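Plastic Bag (Household)

From my home-words pages, the long version. I started this entry in February and it has grown a bit since then!

A plastic bag, in the household sense, is a thin film sack with one open end, used for carrying, lining, covering or keeping things. I'm leaving out the heavy industrial kinds (feed sacks, rubble sacks and so on), partly to keep this readable and partly because I've never had a feed sack in my kitchen.

Names

Where I grew up it was just "a bag," and paper was the one that needed an extra word. My friend Esi Ayaaba calls every thin one a "rubber," which confused me for most of a summer. In the little shops around Plunddale you'll hear "crinkle," mostly from older customers, and I've taken it up myself. It's a good name — you know which bag somebody means before they've found it.

Materials

Most thin bags are polyethylene, and there are two sorts you'll meet at home. High-density film is the crackly kind. It holds a lot for its weight, but once it gets a nick the tear runs fast. Low-density film is softer and stretchier, feels a bit waxy between the fingers, and gets used for bread bags and a lot of freezer bags. Color is added to the plastic before the film is blown, so a pale bag is usually one with less pigment in it, and when the film is thin enough light comes right through.

Sizes

There's no one standard, whatever the box says. The rolls I buy come from Noravham, 200 to a roll, and they're meant for small bins. I once counted what was left on an old roll from Sulemana and got 138, which pleased me more than it should have (I'd been sure it was nearly finished).

Storing them

This is the section people write to me about. There are three camps, more or less. The first is the bag of bags, hung on a door handle and stuffed until it's the shape of a pillow. The second folds: flatten the bag, fold it lengthwise into a strip, then turn it over and over into a triangle and tuck in the tail. Afia Korletey taught me this one and does it while she's on the phone. The third camp uses a tub or a box, and I've ended up there after years of the door handle. 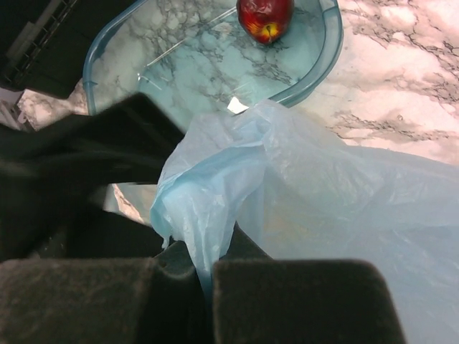 The trouble with a tub is that you have to press the air out first. Lay the bag on the counter, smooth it from the closed end toward the opening, and it'll go down to almost nothing. If you just scrunch it, it springs back up and pushes its neighbors out. I keep 5 small ones at the front for sandwiches and let the rest fend for themselves.

Dark bags and pale bags are worth keeping apart too. I use the dark ones for trash and the pale ones where I want a hint of what's inside.

Reuse and disposal

A bag that's held dry things can go around again many times. One that's held raw meat shouldn't. Thin film generally doesn't belong in curbside recycling, where it wraps itself around the sorting equipment, but some grocery stores keep a drop-off bin by the entrance. Check that yours takes colored film before you carry a whole sackful over, as I did.

See also: bread bag; bin liner; twist tie; Riredus clip (entry still to be written).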